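The Replacement Filter

A report to the Regional Office of Fluvmont Household Appliances, concerning the matter of Mrs. Agnes Nisbet and the Finis 40 canister vacuum

The undersigned was directed to inquire into the complaint received from Mrs. Agnes Nisbet, of Jumard, and to recommend whether the company ought to honour the guarantee on her appliance. The findings are set out in the order in which they were made.

Mrs. Nisbet purchased the Finis 40 when the model was new. The guarantee card, which she produced from a biscuit tin, promised replacement exhaust filters "for so long as the original purchaser shall continue to keep house." The Legal Department had been unaware of this wording. A search of the archive at Echevarría confirmed that 1,673 cards were printed with it before the sentence was struck out, and that 78 were returned by customers for registration. Mrs. Nisbet's was among them.

The company last manufactured the filter 38 years ago. Its position, as first conveyed to Mrs. Nisbet in July by Mr. Hugo Cifuentes of Customer Relations, was that a promise could not be kept in respect of a part that did not exist. Mrs. Nisbet replied by return mail that she was still keeping house.

The undersigned attended at her residence on Sep 12, 2022. The appliance was brought out of the hall cupboard for examination. It was found to be in working order, save for a grey bloom of fine dust at the exhaust grille and a smell which Mrs. Nisbet described as "old curtains." The hose had been mended with bicycle tape. The floor nozzle was original.

Asked why she did not accept the new machine offered to her free of charge, Mrs. Nisbet stated that she had no quarrel with the new machine. She had been promised a filter. She then served tea, and the interview was suspended.

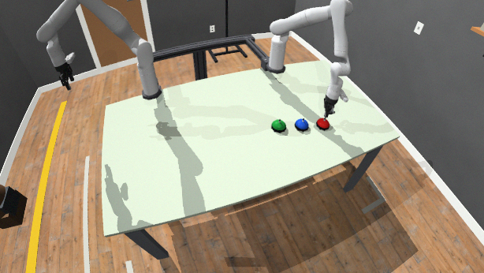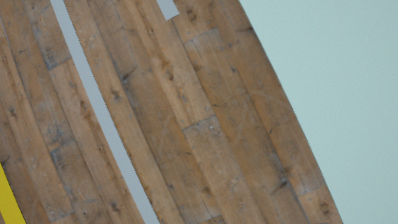
The interview resumed at the kitchen counter. Mrs. Nisbet disclosed that the appliance had been chosen by her late husband, who had read the guarantee aloud in the shop and laughed at it, and had told the salesman that she would hold them to it. The undersigned recorded this statement at her request, although it has no bearing on the question of liability.

Upon returning to the office, the undersigned consulted Ms. Gudrun Böttcher, formerly of the Filtration Workshop, now retired. Ms. Böttcher recalled the part without difficulty. It was a pleated paper cartridge in a felt collar, and the collar was the trouble, having been cut by hand from a pattern that was never entered in the drawings register. She was asked whether the pattern survived. She said that it had been in her sewing box for a good many years and that she used it to trace coasters.

Ms. Böttcher was thereupon engaged for one afternoon at the customary rate. She declined the use of the workshop and completed the work at her own dining table, using paper stock supplied by Ms. Adoración Paredes of Purchasing and felt of a colour not approved by the company. The undersigned raised the matter of the colour. Ms. Böttcher observed that it would be inside the machine.

The filter was delivered by hand. Mrs. Nisbet fitted it herself, closed the rear cover, and vacuumed the hall carpet from the front door to the foot of the stairs while the undersigned stood on the mat. She switched off the appliance and remained for a moment with her hand on the lid. She then asked when she might expect the next one, as the card specified a change every year.

It is the recommendation of this report that the guarantee be honoured. Ms. Böttcher has indicated that she is willing to continue, and has asked that the pattern remain in her keeping. Ms. Maite Mateos of the Legal Department has advised that the phrase "keep house" is not capable of precise definition and should be left to the good faith of the customer.

The remaining 77 registered cards have not been presented. The undersigned has requested a further allotment of felt.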